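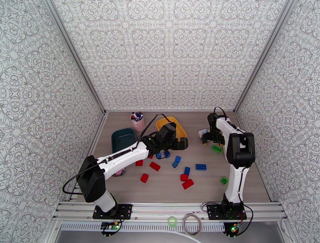
Figure 3. Workspace for the brick-clearing task. Both arms are bolted to one rail at the front of the table.

4.2 Bimanual collection setup

All demonstrations in the Rurau set were recorded on a single tabletop cell with two white arms, each fitted with a gripper (Figure 3). The cell is closed on three sides by patterned wallpaper. We kept the same paper through every session, and the cluttered background made the segmentation baseline of Hou noticeably worse than it had been on plain walls.

The task uses loose toy bricks in red, blue and green, with a yellow bin as the target. Other objects, such as a cup of markers, stay on the table as distractors. Before each episode the operator scatters the bricks by hand between the arms — no template is used — and the policy must decide which arm takes which brick.

We collected 963 episodes, each capped at 4000 control steps. Training was repeated with three seeds. Episodes in which the grippers touched each other were kept, but marked, and Oltelis was trained both with and without them. Removing them lowered success on bricks near the middle of the table and left the other positions unchanged.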